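# What Is a Clamp?

Glue takes time to dry, and while it dries the pieces have to stay still. You could hold them with your fingers, but your fingers would get tired and you would want your lunch.
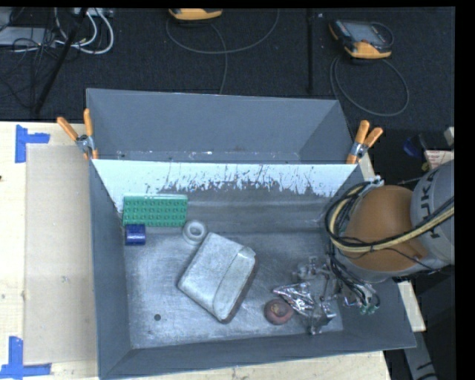 A clamp is a tool that holds things together so you don't have to. There are many kinds. The one most children meet first is the spring clamp, and it works a lot like a clothes peg.

## How a spring clamp works

A spring clamp has two handles, two jaws and a spring in the middle. Squeeze the handles and the jaws open. Let go and the spring pushes them shut again. The spring keeps pushing the whole time the clamp is on.

The handles are often a bright colour, such as orange. The jaws may be metal, and some clamps have soft tips on the jaws to stop them leaving marks.

## Holding a panel up

A flat panel standing on its edge falls over easily. If you clamp it to something that won't move, it stays up. One clamp in the middle is usually not enough, as the panel can swing around it like a door. That is why people put clamps at both ends. Two pairs of clamps, one pair at each top corner, can hold a divider across a metal bin with no screws and no glue.

This is handy when you might change your mind. Screws leave holes. Clamps come off, and you can move the panel and start again.

## Why do bins have sloping sides?

Some bins are wider at the top than at the bottom, like a funnel. If you drop a toy block or a ball of foil near the side, the slope helps it move down towards the floor of the bin. Light, crumpled things can still get stuck part of the way — a shake may help.

## Try it

You need 2 clothes pegs, a shoebox and a piece of stiff cardboard a little wider than the box.

1. Rest the cardboard upright against one end of the box, on the outside.
2. Peg it to the rim with one peg in the middle. Push a corner gently and watch what it does.
3. Take the peg off. Now use both pegs, one near each corner, and push again.

Which way held better? Keep your fingers clear of the jaws, and ask a grown-up before you use a real clamp from the shed.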